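工作台小窍门:给双臂换夹爪、试夹爪的几点心得

上个月有读者问我,家里小工作间那两条机械臂,夹爪到底该怎么挑。我自己也是边用边换,手上试过Marico和Taneck两家的,谈不上专业,就把记在本子上的几条抄出来吧,能省一点弯路是一点!

先说练手的东西。别一上来就抓杯子抓鸡蛋,找带盖的小扁盒最好,边薄、角直,夹爪有什么毛病一下就露出来了。
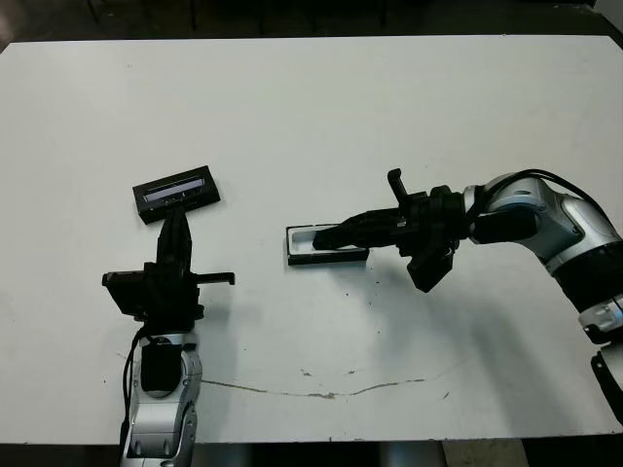

指尖的长短,我以前完全没当回事,只看张开能有多宽。后来发现平放的薄东西最难对付,指头太短,手掌先碰到桌面,什么也捏不起来。像右手这样用一根长指横着伸过去压住边框,手掌还能留在旁边,就从容多了。我的习惯是先压住,再让另一根指头找边,力度从最小档开始往上加。指尖上可以贴一小条防滑胶带,不过用久了会卷边,记得常换(我就偷懒过,胶粘了一手)。

线也要提前理好。机械臂转起来比你想的远,扎带勒得太紧,手腕一拧就绷住了。我会先把手腕慢慢转到两头,看线还有多少余量,然后才扎。 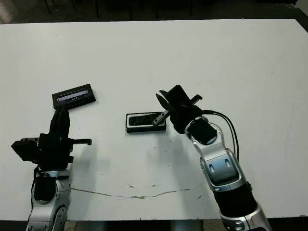
扎带头朝外,剪平,再用指甲锉磨两下,不然擦桌子的时候准划手。Donal Fahy教我用魔术贴代替扎带,拆装方便得多,我现在一半一半地用。

再说控制器。Plelum那款菜单简单,新手一下午就能摸熟;Ateş的选项多得吓人,可是可以把每个动作单独放慢,我比较夹爪的时候反而更爱用它。
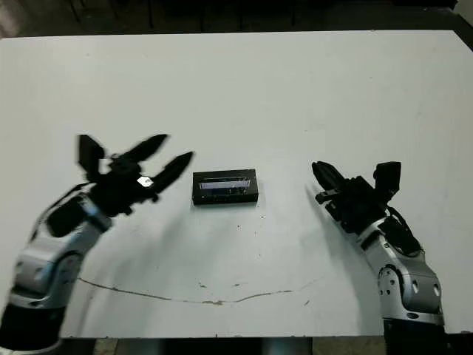 比较两只夹爪,最要紧的是起点一样。我每次都让两只手先退开,回到各自的准备位置,再开始下一轮,同一个动作做满15遍才下结论。小黑盒就放在两手之间,爪子张着朝向它,谁都别先碰上,这样哪边伸过去偏了,一眼就能看明白。位置可以拿铅笔在桌上轻轻点个记号,橡皮一擦就没了。白桌面配黑盒子也好用,镜头找轮廓省事,我试过深色桌垫,识别老是飘,又撤掉了。

盒盖要另外练。开盖和合盖完全是两回事,开盖看指尖够不够薄,合盖看两只手对得齐不齐。我合盖那一项做了37遍,前面一大半都歪,后来把下降速度调慢才好起来。盖子先挨一条长边,再放另一边,跟盖饭盒一个道理嘛。

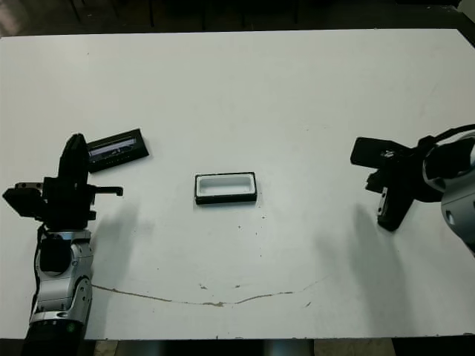

《巧手工作间》第312期 第15页

收工前把指尖拿微湿的布擦一遍,晾干再盖防尘罩。螺丝也顺手拧一拧,尤其是固定指头的那几颗,松了半圈,第二天抓什么都偏,你还以为是程序出了问题。备用指头我装在旧茶叶罐里,左手右手分开放,罐盖上写清楚型号。下回想聊聊摄像头的高度和灯光,Liam Ní Chonaill来信问过两次了,我先把支架修好再写。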